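We use cookies to keep you signed in. OK | Settings

Home Tickets Guides Contact

Ticket 3083: Kinnear calendar shows everything twice

Hi, me again! So every appointment I put in on my phone now turns up two times on the laptop, same title, same hour. It started in March after I moved over from Braseck. I signed out and back in (no change), then cleared the cache and got error 1790, which went away when I restarted.

Update: Sorcha Nisbet from support asked me to look under Linked Accounts, and wow, there I was, linked to Itell twice, once with a capital letter in my email and once without. I removed the capital one and waited for the sync. New entries are fine now, hooray, but the old doubles are still sitting there, 164 of them. Is there a way to clear those in one go? I really don't want to do it by hand the night before my sister's birthday.

Status: waiting on support

Related tickets
3269 Reminders arrive an hour early
Bremance contacts missing after import
Shared calendar won't change color

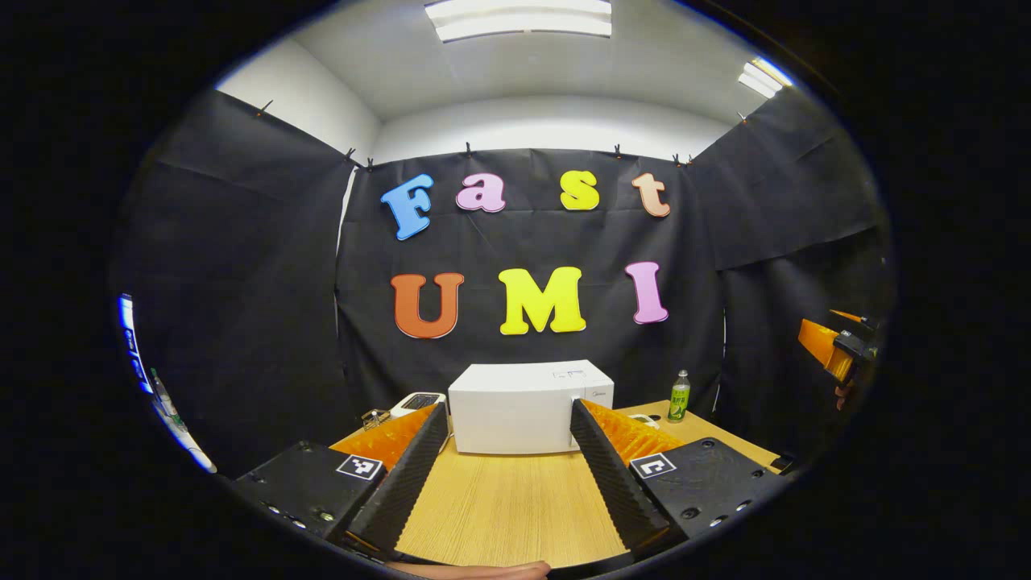 Page last changed: April 21, 2020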